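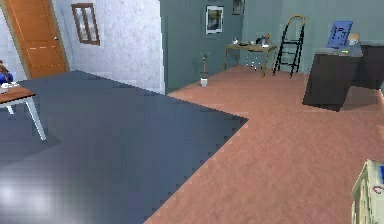
Section 4. Running the simulator station on open day

I wrote this part of the guide for whoever is sitting at the simulator on June's open day, so it assumes you've already read Section 2 (log-in and cables) and have the Flurkeo software open on the left-hand monitor. If you haven't, go back and do that first. I'll wait!

The room we load for visitors is called Jafarzadeh. It's a made-up room with a desk, a stepladder, a potted plant, a big dark cabinet and a door in the corner, and people take to it right away because it looks like somewhere they've been. Please don't load the warehouse. It's huge, it takes forever, and last December it froze with a whole school group standing behind me.

Before the doors open

1. Turn on the big screen and wait for the picture before you start Flurkeo. If you do it the other way around, the window opens tiny and you'll be dragging corners for ages.

2. Choose File, then Rooms, then Jafarzadeh. Say yes when it asks about the default start position. You want the arm's view looking across the dark blue mat toward the desk on the back wall, with a bit of the arm showing in the lower right corner. If you can't see any arm at all, press Home once.

3. Set the speed slider to 70. It goes higher, and kids will find that out on their own, but 70 is where the arm moves fast enough to be fun and slow enough that a beginner can stop it.

4. Set Detail to Low. Yes, you get jagged edges, mostly where the mat meets the pink floor and along the outline of the cabinet. I like the pretty version too, but on Medium the controls lag and visitors think they're doing something wrong.

5. Put the hand controller on the table with the cord toward the wall.

Note: The yellow "no device" message goes away by itself once you touch the controller. You don't have to click it.

Giving a visitor a turn

6. Show them the stick first, with the arm paused. Left stick moves, right stick turns the wrist, and the trigger closes the hand. I let people wiggle everything for a minute before I unpause.

7. Unpause with the space bar and give them something to aim for. I usually say "point at the plant" or "see how close you can get to the desk." The blue panel on top of the cabinet is a good third one for anybody who's getting cocky.

8. Let each person have 4 minutes. There's a timer in the corner of the operator window (visitors can't see it, so you can be generous when the line is short).

9. When they're done, press R. The arm goes back to its start position, but the room doesn't. If somebody has shoved the furniture around, press Shift and R together to put everything back.

Caution: Check that the switch on the gray box says SIM before every single turn. On LIVE, the same controller drives the real Dullska arm in the next bay, and there may be people standing near it. Only Behrouz Ghorbani or Banafsheh Hassanpour may move that switch. If you find it on LIVE and neither of them told you so, hands off the controller and go get one of them.

Caution: The red stop button on the table stops the real arm only. It does nothing to the simulator, and I'd like it to stay that way in people's heads: red button means real arm.

If something goes wrong

The picture freezes but the timer keeps running. Close the room, not the program, and open Jafarzadeh again. You'll be back in less time than it takes to apologize.

The arm drifts with no one touching it. Unplug the controller, lay it flat, plug it back in and don't breathe on it until the light goes steady.

The screen shows message 155. That one means the license server at Jeltden can't be reached. You have until the next restart, so whatever you do, don't restart! Find Ghazal Kordestani and she'll switch you to the spare key.

The view ends up inside a wall. Press Home twice. Kids love this one and will ask to do it again, and I always let them.

Closing down

10. Press Shift and R, then choose Save Log. Name the file with your initials and leave it in the open day folder.

11. Quit Flurkeo, turn off the screen, and hang the controller on its hook by the cord loop.

12. Write down any message numbers you saw on the sheet under the keyboard, even if they went away. Section 5 covers the tour of the real arm.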